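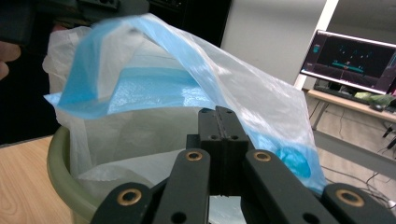 Good morning, and thank you to the Drimness Housing Association for the invitation. My subject today is the collection of household waste from shared buildings, and in particular what the association has learned since food waste was added to the weekly round. Most of the difficulty arises long before the lorry arrives. It begins at the kitchen bin, with the choice of liner. The slide has a round green bin with a milky plastic bag draped over it and blue plastic showing through, and from the outside a collector has very little by which to judge what such a bag may contain. I shall return to the matter of liners in the second part. Until then I should like to speak about buildings, and about the people who live in them.

Slide 2. The estate in figures
The study covered 1,431 households across the Drimness and Abernathy estates. All are flats, and all share a bin store with at least one other stair. Houses with their own front gardens were left out, as their collections are run under a separate contract.
Please note that the Abernathy blocks were built with chutes. The chutes were closed before the study started. Older tenants still refer to "the chute room" when they mean the bin store, and our letters now use both terms.
(Pause here for questions on the boundary of the study. There was some confusion over this at the Flesine meeting.)

Slide 3. How the work was arranged
Fitzgerald Alcantara led the fieldwork. Jawad Tarar was responsible for the tenant interviews and for the written record. Each bin store was visited on the morning of collection, before the crew came, and a short form was completed. The form recorded whether the food bin was in use, whether its lid was shut and whether the wrong material had been placed in it.
We did not open tied bags. Tenants had been told in writing that we would not, and the undertaking was kept throughout.

Slide 4. What we found
Participation rose after the first letter, fell back in August, and recovered in the autumn. The August fall was sharpest in the top-floor flats. Tenants mentioned smell and flies, and several said that they had stopped separating food during the warm weather and had simply not resumed.
The share of bin stores with the wrong material in the food bin stood at 33 per cent at the start and 20 per cent at the close. I would ask the audience to treat this with some care. A single bag in the wrong place counts against the whole store, so the measure is a severe one. It also takes no account of weight.
Stores with a working light did better than those without. This was not something we had planned to examine. Tavion Haverford noticed it when the forms were being typed up, and the lighting question was added to the form from that point onwards.

Slide 5. Liners
Three matters were raised repeatedly in the interviews.
First, cost. Tenants who were supplied with liners used them. When the roll ran out, many went back to whatever bags were in the house.
Secondly, strength. Compostable liners were said to split if left for more than a few days. Our advice is now to change the liner every three days, whether or not it is full, and to drain tea bags and vegetable peelings first.
Thirdly, colour. The association's leaflet described the correct liner as green. The contractor's leaflet described it as "clear or green". Both leaflets were posted in the same week. I do not think further comment is needed, except to say that there is now one leaflet, and that the contractor has approved it.

Slide 6. Letters, notices and doorstep visits
Letters alone had a modest effect, and it did not last. Notices fixed inside the bin store were read, particularly where they were placed at eye level and gave the day of collection in large type. Notices fixed in the entrance hall were mostly overlooked among the others.
Doorstep visits had the strongest effect and were also the most expensive. Each visit took around 50 minutes of staff time once travel and repeat calls were included. The association will wish to consider whether such visits should be kept for new tenancies.
(If time is short, omit the next paragraph.)
Roscoe Alcantara has prepared a separate note on translated leaflets. It is not in your packs. Copies may be requested from the housing office.

Slide 7. Recommendations
Liners should be supplied on request from the housing office and left in the bin store on collection day.
Lighting faults in bin stores should be repaired within the same period as those on stairs.
A reminder should be sent before the summer, with plain advice on smell and flies.
The lock on the Flesine store should be changed to the standard key. Crews have twice been unable to gain entry.

Slide 8. Remaining questions
We do not yet know how far these findings apply to sheltered housing. Booker Achterberg has asked that the matter be discussed this afternoon, and I shall leave it to that session.
Written comments on the draft report should reach the housing office before the next board meeting. Tenants' representatives have been sent the same draft.
Questions from the floor.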